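# Narholm Kitchen: can a robot arm tidy a worktop yet?

A README for the simulated kitchen set, with grumbling
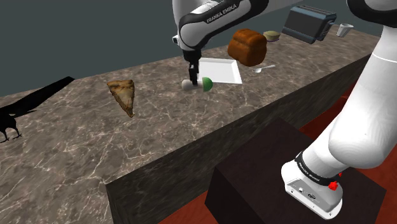
I started Narholm because I was fed up with washing up, and because every second video I got sent that winter showed a robot supposedly doing it. I wanted to know how much of that I should believe. So I set up a make-believe kitchen counter in simulation, gave an arm a list of small jobs, and kept a record of every single try, the good ones and the daft ones.

The short answer is "sort of, on a good day, if you don't mind waiting". The longer answer is the rest of this file.

## What you get

There are 500 recorded tries in the main download. Each one has a written instruction (plain English, the way you'd say it to a teenager), the camera views, the positions of the arm's joints, whether the fingers were open or shut, and a mark from me for how it went. Another 50 are kept back for testing, so please don't train on them – they're in their own folder and it's clearly named.

All of it is simulated. No real counters were scratched. I say this early because someone always writes to ask where I bought the kitchen.

The arm is a Franka Emika model with the ordinary two-finger gripper. I picked it mostly because there was already a decent version to load, and because plenty of other people use the same one, so you can compare your results with theirs without too much pain.

## The jobs

I kept these boring on purpose. Pick a thing up. Put it on the tray. Move it out of the way of something else. Put it back where it was (this one is much harder than it sounds!). The objects are a mixed lot of food, crockery and oddments, and I shuffle them about between tries so nothing can be learnt by heart.

I also like putting things very close together or touching. Real worktops are like that. Mine has post on it, a banana, somebody's keys and a mug from yesterday, and if a machine can only cope with one object in the middle of a bare table then it isn't much use to me at home.

## How I marked them

Every try gets one of these:

- done: it did what was asked and left everything else more or less alone
- done but messy: right thing, wrong manners (knocked something, dropped it from too high)
- wrong thing: a lovely clean pick of an object I didn't ask for
- gave up: ran out of time or stopped moving

Of the 500, I marked 113 as "done but messy", and those are the ones I'd look at first. A plain failure is easy to spot. The messy ones are where you find out what you'd put up with from a household helper. Would I mind if it nudged the toaster? No. Would I mind if it leant on the pie? Yes, very much.

Yetunde Fashola marked a share of them again without seeing my marks, and we disagreed on 19. Nearly all of those were rows over "done" against "done but messy". She is stricter than I am about dropping things. Both marks are in the table, in columns called `mark_a` and `mark_b`, and I haven't tried to settle them.

## So, can it do chores?

In here, it can move one thing from one place to another fairly well when the thing is a sensible size and there's room for the fingers to go down either side. That's already more than I expected when I began in February.

Thin flat things are still a pain. Cutlery lying down is a pain. Anything where the fingers have to get between two neighbours is a coin toss, and quite often the neighbour comes along for the ride. And an instruction with "the other one" in it sends most of the models I tried straight to the wrong object, with great confidence.

Speed is the bit the videos hide. I left everything at its true pace, so you can watch a whole try and feel your tea going cold. I think that's fair. If you're going to claim a machine does the housework, people should know how long they'll be waiting for the worktop.

Flynn Halliday, who packs orders at Pitwood, looked over a batch of these and reckoned he'd have cleared the counter before the arm had got down to the first object. His view is that the shop floor will get there sooner than the kitchen, as at least his boxes are all the same shape. I think he's right, though he does like to be cheerful about my kitchen failing.

## Things to watch out for

- Simulated grip is kinder than the real sort. Things don't squash, crumble or leak. A loaf is a solid lump as far as the arm is concerned.
- The sizes of objects are not to be trusted. I scaled a few by eye.
- The instructions were all written by two people with British habits, so it's "worktop" as often as "counter". If your model only knows one of them, you'll notice.
- Drawers, doors and taps aren't in here at all. I had a go at a drawer and it was a miserable fortnight.

## Using it

Unpack it anywhere, then run `python check_files.py` before you do anything else. It looks for missing tries and moans if it finds any. The loader is in `load_tries.py` and the comments in it are mostly polite.

Use it for what you like, commercial or not, so long as you credit Narholm and say plainly that the results come from simulation. Please don't put the clips in an advert as though they show a product in somebody's house.

If you find a mark you think is wrong, send me the try number and tell me why. I've changed a few already and I'm happy to be argued with.

3 comments · 19 shares

Contact: the Narholm issues page · © Narholm Kitchen contributors · Back to top

Related

- Tamuno: folding tea towels, badly
- Fundisov: shelf stacking with mixed boxes
- Pitwood packing bench notes
- Narholm drawers (abandoned)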